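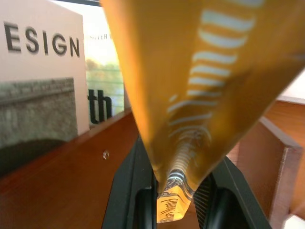 브럴트소프 시험동 사진 자료실: 파지 작업 안전 수칙

본 자료실은 브럴트소프 시험동에서 적용하는 협동 로봇 파지 작업 기준을 사진과 함께 안내하기 위하여 운영됩니다. 수록 기준은 요바흐 작업 지침 제4판에 따르며, 개정 사항은 매년 11월에 반영됩니다. 사진을 교육 자료로 사용하고자 하는 부서는 자료 번호를 명기하여 주시기 바랍니다.

자료 번호 702
분류: 연포장재 파지
황색 계열 비닐 포장재의 비틀린 끝부분을 검은색 그리퍼의 두 손가락으로 집은 상태. 손목부 카메라 시점.

관련 기준
연포장재는 내용물이 있는 부분에 압력을 가하지 않고 여밈부 또는 끝단을 파지하는 것을 원칙으로 한다. 포장재가 손목부 카메라의 시야를 가리는 경우에는 이송 속도를 초당 300밀리미터 이하로 제한한다.

주변 물품
책과 같이 세워 둔 물품이 작업면에 있는 경우, 담당자는 이송 경로를 사전에 확인하고 접촉 우려가 있으면 경로를 다시 설정한다. 물품을 옮긴 때에는 변경된 배치를 작업 일지에 기록한다.

그리퍼 점검
손가락 안쪽 패드의 마모와 이물질 부착 여부는 작업 개시 전에 확인한다. 패드 교체는 긴딕 정비 절차서 89항에 따르며, 교체 후에는 파지력을 다시 측정하여야 한다.

이용 안내
사진의 무단 편집 및 외부 배포를 금합니다. 원본 열람과 기준 해석에 관한 문의는 이그웨 기술표준실에서 접수합니다.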